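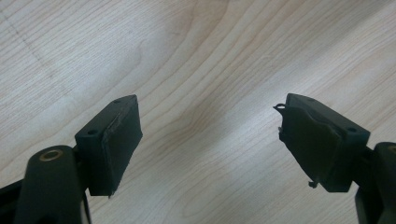
Jaws open over the bench. The pad cover on the right-hand finger is lifting at one corner.

Hand-held grippers: inspection checklist and notes for the October equipment order

Site: Mabaso bench room
Checked by: Precious Ntuli
Comments added by: Precious Ntuli (PN), Johannes Mtshali (JM)
Marking: OK / Watch / Replace / Not checked

Fill in the marks first and the comments afterwards. If an item is marked Replace, it goes on the order list at the bottom with a quantity.

Section 1. Fingers and pads

1.1 Finger blocks free of cracks and chips
Mark: OK
PN: Really pleased with how these have held up. A few light scuffs along the edges and that's all I can find. The printed parts were the bit I worried about when we chose this design, and I'd happily buy the same again.

1.2 Screw holes on top of the pad blocks clear, not rounded out
Mark: OK
PN: Clear on both blocks.

1.3 Pad covers flat, fully stuck down, no loose material in the jaw gap
Mark: Replace (both sides)
PN: The right cover is the worse one. It bulges and wrinkles, a flap is peeling at the top corner and there's a loose thread at the bottom. The left is smoother but a bit frayed along its lower edge, so I'd do the pair together while the screws are out.
JM: Agreed, do both. A new cover against an old one gives you a lopsided grip and then you spend a morning chasing it.

1.4 Spare covers in the drawer
Mark: Replace
PN: None left! The last of them went on the Sorov unit. Quantity is in Section 5.

Section 2. Pivots and arms

2.1 Brass bushings seated, no gap round the rim
Mark: OK
PN: Slightly tarnished, still a lovely warm gold. Seated properly everywhere I could press on them.

2.2 Arms move together through the full range, no sideways play
Mark: Watch
PN: Smooth closing. Opening the last little bit I felt a click, but only twice in a dozen tries. I've left the mark at Watch and would like Johannes to have a go.
JM: Tried it, got the click once. Clean and re-check before we spend money on it.

2.3 Arms clear of the bench with the jaws fully closed
Mark: OK

2.4 Hand guard and finger clearance: no pinch point reachable in a normal grip
Mark: OK
PN: Please keep the left thumb off the linkage when you pass the tool to someone else. New people always reach for it there.

Section 3. Work at the bench

3.1 Surface clean and dry before starting
Mark: OK

3.2 Jaws open to full width before approaching a soft item
Mark: OK

3.3 No loose pad material able to touch the item
Mark: Replace, see 1.3 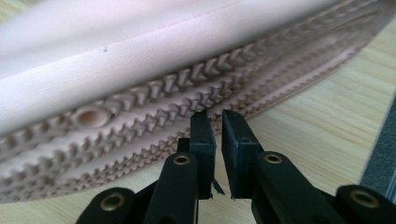
Item 3.3: a frayed strip hangs from the left jaw, close beside the ridged tread of the pale pink piece.

PN: I love working with this one. The soft, rounded top and the rows of little zigzags want completely different things from a pad, and if we can get hold of it neatly from the ridged side we can do most of the soft goods on the list. It does show up tired pads straight away, though. A dark shred next to pale pink is the last thing we want, either rubbing off on the surface or catching between the ridges.
JM: Has anyone tried the smoother Sorker covers on a tread like that? The fabric-type ones may snag on the points.
PN: Not yet. I've asked for a mixed pack so we can try both kinds on the same piece and write down what happens.

3.4 Light-coloured items checked for marks before and after handling
Mark: Watch
PN: There are two tiny dark specks close together on the smooth part of the pink piece. I can't say whether they're pinholes or dirt. Please note anything like this on the sheet before you pick an item up, otherwise the pads get the blame for everything.

3.5 Edge of any mat or neighbouring surface clear of the jaws
Mark: OK

Section 4. Storage and handover

4.1 Tool put away with the jaws relaxed
Mark: OK

4.2 Wear log filled in at handover
Mark: Watch
PN: Gaps again, mostly Sunday. The log is the whole basis for the order quantities, so even a one-word entry is a great help. "Frayed" will do!
JM: I'd take a tick.

4.3 Second tool available while the first is being repaired
Mark: Replace
PN: This is my big request for the year. With one tool out for new covers the bench stops, and a ready spare would change the whole week. See below.

Section 5. Order list and budget notes

Pad covers, mixed pack, both kinds: 40
Pad covers, our usual kind only: 100
Screws for pad blocks: 80
Spare bushings: 14
Complete second tool: one

PN: Covers first, please. They're the cheapest thing on the list and they hold up everything else. Dukel quote a better price at 100 than we've been paying for small bags, and they keep well in a closed box.
JM: Happy with covers and screws now. Bushings look generous for parts that are all marked OK. Could we halve them?
PN: The 14 allows for the second tool as well. If that gets pushed back, then yes, halve them.
JM: Fair enough, leave it at 14. For the second tool I need the Dukel and Sorker quotes side by side, with delivery shown separately and a full set of pads in each price. Last time the pads were extra and we only noticed on the invoice.
PN: Will do. I'd also like to hold each one before we sign. The grip size matters a lot after an hour.

Still open: click at 2.2 after cleaning (JM), cover trial on the pink piece (PN), quotes for second tool (PN).

Tool may be used for practice on hard items until the covers are changed. Soft or pale items wait for new pads.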